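Wadside Community Garden — February meeting minutes
Posted Tuesday, February 23, 2021 by the secretary

Hi all, my scribbles from last night, tidied up as best I can. We had 22 on the call once everybody found the mute button, and we got going a bit after seven.

Last meeting's minutes were accepted with one fix. I'd written that the Usstead Road gate gets locked at dusk, and it's meant to be nine.

Money first. We have $488 in the account after paying the water bill, and plot fees stay at $50 for the year. There was a push to bring in a half-price rate for the small beds along the fence (I was all for it!) but the vote went the other way, so we'll look at it again in May.
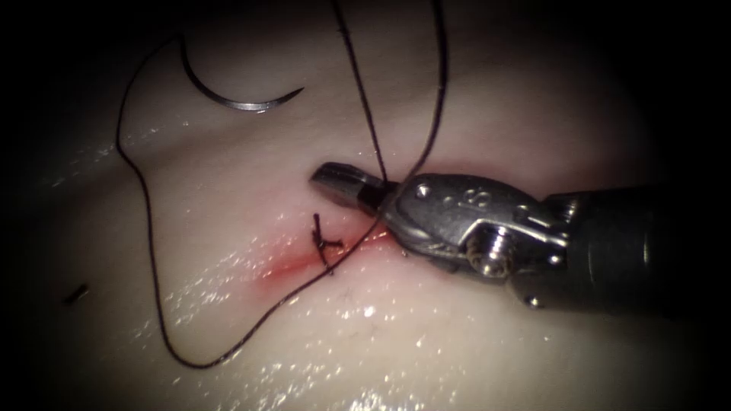
Then we got onto compost, and I lost track of the time completely. The Prirnmont bins are full to the lid and somebody keeps putting citrus in the worm one — please don't! We agreed to get a load of mulch from Sarantis Landscape Supply and have it dumped by the shed, not on the path like last year. I'm to ring them and sort out a day.

Hose timers: two are leaking. I said I'd have a go with new washers before we spend anything.

The waiting list is up to 31 names, our longest ever. We talked about splitting the double plots as they come free, and most people seemed happy with that as long as no one gets turfed out of a bed they're already using. Carried.

Other business was mainly zucchinis. Please take some.

We wrapped up at quarter to nine.

Comments (3)

plot_nine: I can lend a ute for the mulch if they won't deliver.

Fencelines: Still cranky about the half-price vote, but good notes.

tomatotragic: Is the worm bin lid meant to be that heavy?

Contact the secretary | © Wadside Community Garden | Back to top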